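Trucos de armario: lo que saqué de una jornada de puertas abiertas con robots

En agosto fui a la demostración de Verkeo convencida de que perdería la tarde. Vendían el futuro de la colada. Sigo sin comprarlo, pero ver a una máquina pelearse con una percha obliga a fijarse en gestos que en casa hacemos sin pensar.

1. Abrir la cintura antes de meter la percha
Con las prendas de goma, una mano a cada lado y a estirar. Si se sujeta de un solo lado, la tela se cierra y la percha se engancha. Los dos brazos lo hacían igual que mi madre, con bastante más cable.

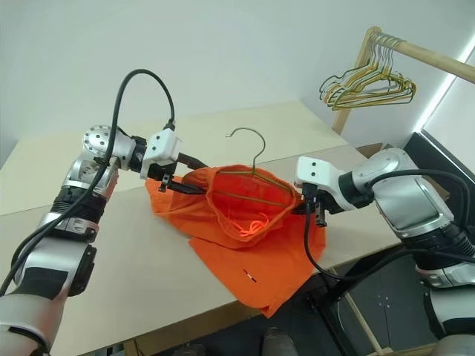 2. Cuidado con los fruncidos
Coger la tela lisa, por debajo de la goma, y soltarla despacio. El pellizco fuerte retuerce el tejido y deja una arruga que luego pide plancha. A los ingenieros les pregunté por esto y me hablaron de 3.000 repeticiones de entrenamiento. De las arrugas, nada.
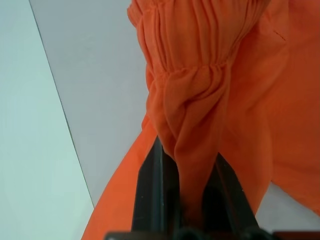 Athina Tsolakis me escribe que exagero: ella cuelga los pantalones cortos cogiéndolos por donde caen, les da una sacudida al final y no plancha desde hace años. Puede ser. Con algodón grueso a mí no me funciona.

3. Despejar la mesa
Una superficie clara y sin trastos ahorra tiempo, tenga uno dedos o pinzas. Yo aparto hasta el cesto y trabajo prenda a prenda, con las perchas a mano en una barra.

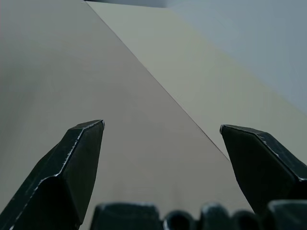
También conviene que la mesa llegue a la altura de la cadera, porque doblar la espalda cansa más que doblar camisetas. En cuanto al precio, el folleto hablaba de 471 euros al mes en alquiler. Por ese dinero sigo colgando yo, y las perchas finas de alambre las dejo para lo que pesa poco.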